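Home studio session checklist, Ovura Room B
Applies to tracking and mixing sessions. Go through it before the interface is powered.

1. Mains. Load on circuit two under 800 W. Comment: the Leiva tube preamp draws 400 W at switch-on - start it first.
2. Cables. Flex each XLR at both ends. Comment: line 3 crackled and was retired.
3. Stands. Boom clutch tight, counterweight fitted.
4. Monitors. Mute engaged, level at minimum. Pass.
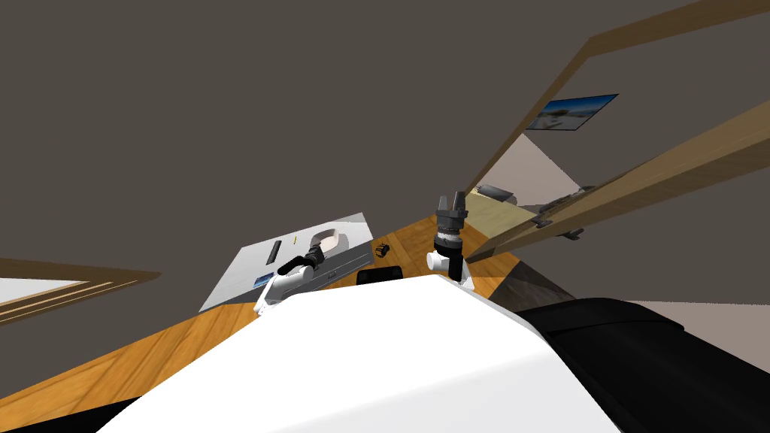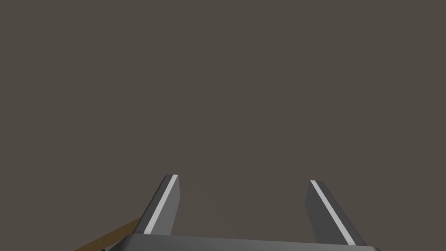
Rendered views, one set. Gripper visible in both.

5. Phantom power. Off before any ribbon mic is patched. Comment: label on the Prulley patchbay is worn, replace.
6. Headphones. Check left and right at low volume. Pass.
7. Drives. Session folder copied to second disk. Comment: 2187 files on the main disk, 3228 on the backup. Old takes not cleared.
8. Exit path. No cable across the door. Pass.

Recheck items 2 and 5 on Thursday.

Comments (2)

cakdale_drums: Item 3 should cover cymbal stands too. Ours slip more than the booms do.

lowshelf: What level do you use for the headphone check?

Ovura Room B - Contact - Back to top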